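Matudel A5 Desk Planner, Undated

Made by Trendeo
Item no. 1536
Cover colors: slate, rust, cream

The Matudel is an undated weekly planner with one week across each pair of facing pages. You write in the dates yourself, so it can be started in January or in the middle of summer without wasting any pages. There is room for 60 weeks, and the last section is left for notes.

The paper is 90 gsm, off-white, with a light gray rule. Most ballpoint and gel pens are fine on it. Fountain pens with a broad nib may show through a little – if you write mainly with those, look at the Buvumo notebook, which has heavier sheets and the same cover. 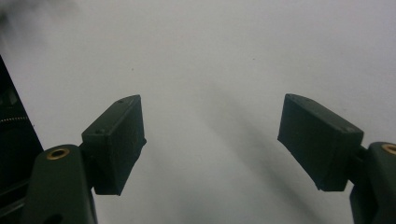 The binding is sewn and opens flat from the first week to the last. There are 2 ribbon markers, one for the current week and one for the notes section. The back cover has a paper pocket that holds receipts, stamps or a folded letter. An elastic band keeps everything closed in a bag.

What has changed in this edition
The weekend boxes are now the same size as the weekday boxes. Jocelyn Gosselin, who draws our page layouts, also moved the to-do column to the right-hand page and took out the habit tracker. The older layout is still sold under the Qaisi name while stock lasts.

In the box
One planner
One sheet of plain date stickers
One card with a year calendar

Customer review, Apr 23, 2023
"My second one. The paper is good and the cover has held up well in my work bag. I would like a pen loop, but I bought the stick-on kind and it does the job." – Nizar Sleiman

Care
Wipe the cover with a dry cloth. Keep it out of direct sun, as the rust color can fade.

Returns
Unused planners can be sent back within 60 days in their original wrap. Planners with initials stamped on the cover cannot be returned unless they are faulty.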